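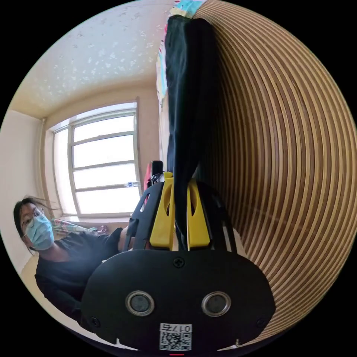

Mine spat water all over the first shirt, one owner wrote to us, and we're sorry to hear it! The Deslow garment steamer does need a little patience the first time you use it, so please make yourself comfortable and take these steps slowly.

Filling and First Use

1. Lift out the tank and fill it with cool tap water up to the line (never past it, tempting as that is).

2. Slide the tank back in until it clicks, then stand the steamer upright on a level floor.

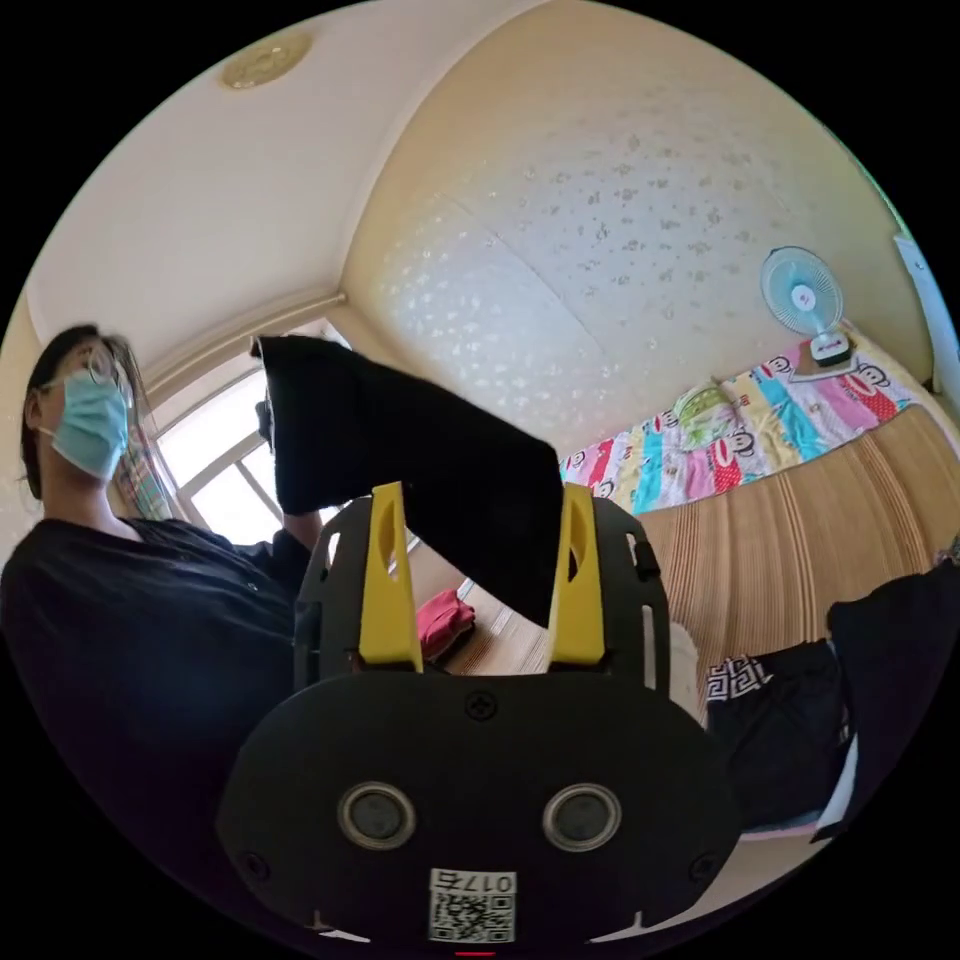
If you don't hear the click, take the tank out again and wipe the rubber ring with a soft cloth, then give it another try.

3. Plug in, turn the dial to Low, and wait 2 minutes for the light to go green.

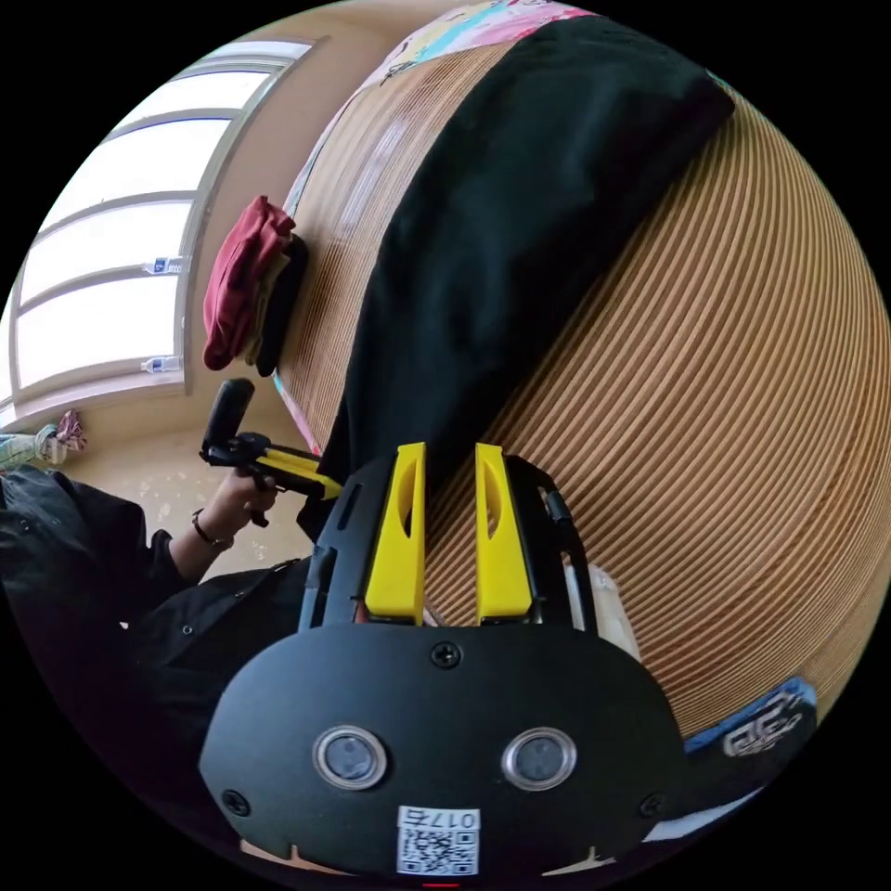 Can I use scented water? Please stick with plain water, as perfume oils leave a sticky film in the hose.

4. Point the head at an old towel and let it steam until the drops stop.

CAUTION: Steam burns. Never steam clothes while someone is wearing them.

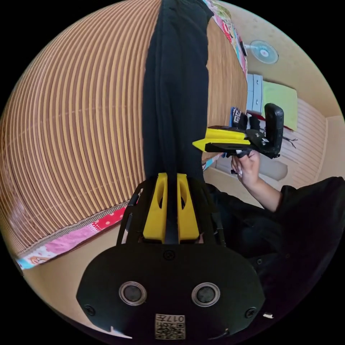 5. Hang up your garment and work from the top down, keeping the hose as straight as you can.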